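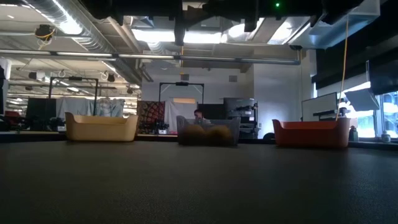
Figure 7.1 Three open bins on a dark tabletop. A category is easier to draw up than to defend.

Chapter 7
Sorting and its discontents: how surveys put people into groups

Most of the numbers quoted in public life begin with somebody deciding what goes with what. A household is 'rural' or it is not. A worker is 'employed', 'unemployed' or 'inactive'. By the time the figure reaches a newspaper the decision has been forgotten, and the reader is left with a percentage that looks as solid as a brick.

This chapter is about that decision. It asks who makes it, on what grounds, and how much of the final result was settled before a single form had been filled in. Students who have worked through Chapter 6 will know how to draw a sample and work out its margin of error. They should now be prepared to learn that a margin of error says nothing at all about whether the categories were any good.

7.1 The Grakik survey

Consider a survey of working life carried out in the district of Grakik, which takes in the port of Ivuvik and a scatter of inland villages. The survey office sent out its forms in February and received 3,013 usable replies. By the usual standards this was a respectable piece of work. The sample was well drawn, the forms were short, and the clerks were trained. The report announced that 67 per cent of adults were in regular work, and this figure was repeated for years in speeches and planning papers.

The trouble lay in the word 'regular'. The form offered 3 answers: regular work, occasional work and no work. A woman who mended nets for her brother every winter and ran a market stall every summer had to choose one of them. So did a man who was paid in fish. The instructions to clerks said that 'regular' meant work done 'in most weeks', but did not say most weeks of what. Some clerks took it to mean the past month and others the past year. In a place where half the trades stop when the harbour freezes, the two readings give very different answers.

Kumiko Higuchi, who went back through the original forms while writing a thesis on the district, found notes in the margins of a good many of them. People had written 'depends', or ticked two boxes, or ticked one and crossed it out. The office had a rule for such cases: where two boxes were ticked, the clerk was to enter the higher one. The rule appears on page 18 of an appendix to the report. We doubt that many of the people who quoted the 67 per cent had read as far as that.

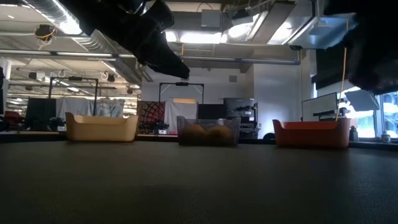 It is tempting to say that the office should simply have provided more boxes. Textbooks often give this advice, and we think it is weaker than it sounds. A fourth box marked 'seasonal work' would have helped the net mender, but it would have raised fresh questions about the man paid in fish. Each new category has its own borders, and each border has people living on it. Long lists also tire those who answer them, and tired people tick whatever comes first.

Nor is the open question a cure. The neighbouring district of Koo tried asking people to describe their work in their own words. The answers were rich and often funny, and they were then passed to a back room where two clerks sorted them under a handful of headings - the same sorting, done later and out of sight of the person being sorted. Whether that counts as progress is a matter on which the authors of this book do not agree.

7.2 What a category claims

When we place two things under one heading we claim that, for the purpose in hand, the differences between them do not matter. That claim may be perfectly sound. A ferry company counting passengers need not care which of them are left-handed. But the claim always depends on a purpose, and purposes change while headings tend to stay put. The Grakik figures were gathered to plan winter fuel payments. They were later used to argue for closing the evening school at Grokel, a use for which they had never been designed.

Before accepting any grouped figure, then, find the form. Read the exact wording of the question, the choices offered, and the rule for awkward replies. If the publisher cannot supply these, treat the figure as a rumour with a decimal point. Section 7.3 sets out how to carry out such a check on a published table, beginning with the Ivuvik returns.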